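Jorketti paper-handling catch-up, April, 2pm

1. Last time
All fine, though I still owe Clevness the glove notes (sorry!).

2. Hand-held demos
We've got 22 usable folding runs now and 19 on plain wiping. I moaned a bit about the creased sheets, but we agreed to keep them in – the policy has to cope with a sheet that's been folded before, smudges and all. Fingers start wide open over the paper, one either side of the crease, and we stick with that for the next batch.
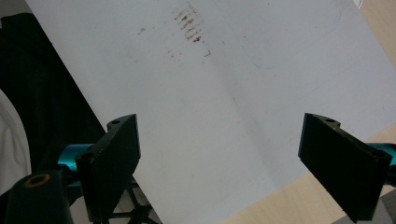
3. Training
Sterham run goes again overnight with 2 seeds. I'll check the loss curves at 9 and post them.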